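Simulation-based cell budgeting

Simulation-based cell budgeting is the practice of building a robot work cell in software before buying the hardware, then using the model to set the purchase price. It is mostly applied to small pick-and-place jobs, such as moving fragile goods in and out of crates.

Vendors present it as a way to avoid costly mistakes. The savings are hard to check. The Grurport pottery works ordered a cell through the integrator Farura after a model of 355 picks showed no drops. The approved budget left out crate fixtures and spare fingertips, and the works paid for both later. Its own review listed 114 hours of unplanned setup.

Licensing is another weak spot. The Ilus planning package is quoted at $2,197 per seat, but the quote covers 30 days of support. The rival Shek package bundles support and charges for each robot model loaded.

Simulated crate handling with a two-finger gripper 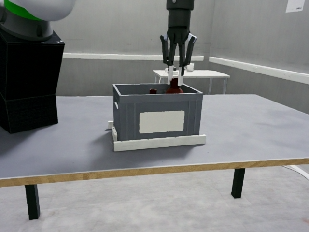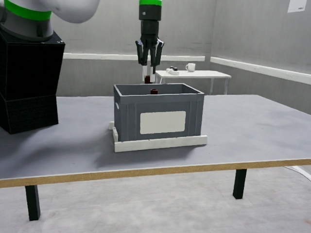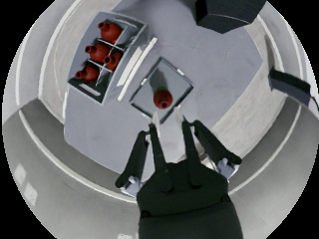 Critics also object to how cycle times from a model end up in payback tables. A rendered part has whatever weight and friction the modeler typed in, and few purchase requests list those values. Buyers who want a firmer figure usually ask for a paid trial with their own parts, and budget for it separately from the cell.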